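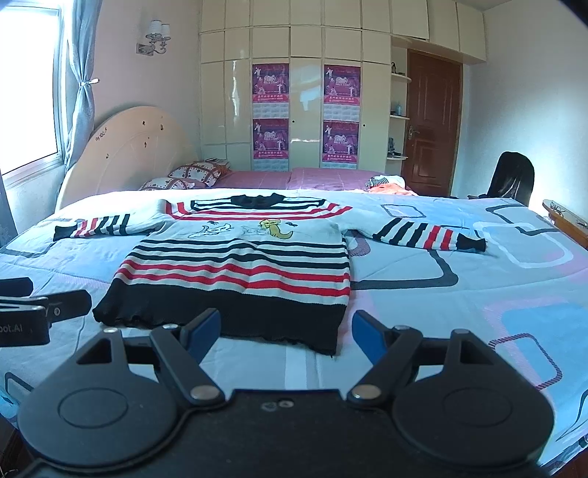 Casa e Arrumação > Roupa

Tópico: Camisola de malha às riscas, dobrar ou pendurar?

meireles_9
Tenho uma camisola de malha com riscas pretas, brancas e vermelhas e uns gatinhos estampados no peito. Estico-a em cima da cama com as mangas abertas e depois nunca sei por onde começar. Pendurada, os ombros ficam com bicos. Como fazem?

jonda
Malha não se pendura. Mangas para dentro, uma sobre a outra, depois os lados ao meio e por fim a bainha para cima. Em cima da colcha faz-se bem, não é preciso mesa.

hullex
Discordo em parte. Com cabides largos nunca tive bicos. Comprei os meus na Nistine e as camisolas finas estão todas penduradas. Só dobro as grossas.

jonda
Finas ainda vá. Com barra larga em baixo, o peso puxa e a bainha fica ondulada.

meireles_9
A minha já tem a bainha um bocado ondulada, por isso vou pela dobra.

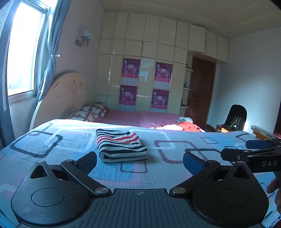
Fiz mangas para dentro e depois em rectângulo. Fica um volume grosso e a minha gaveta é baixa. Enrolar ocupa menos?

hullex
Ocupa o mesmo e vinca a gola. Experimenta dobrar em três no comprimento e pôr ao alto.

jonda
Ao alto só se a gaveta estiver cheia, senão tomba tudo. Eu punha deitada na prateleira, com as mais pesadas por baixo.

meireles_9
Prateleira tenho livre. Fica lá até março e depois vai para a caixa de inverno.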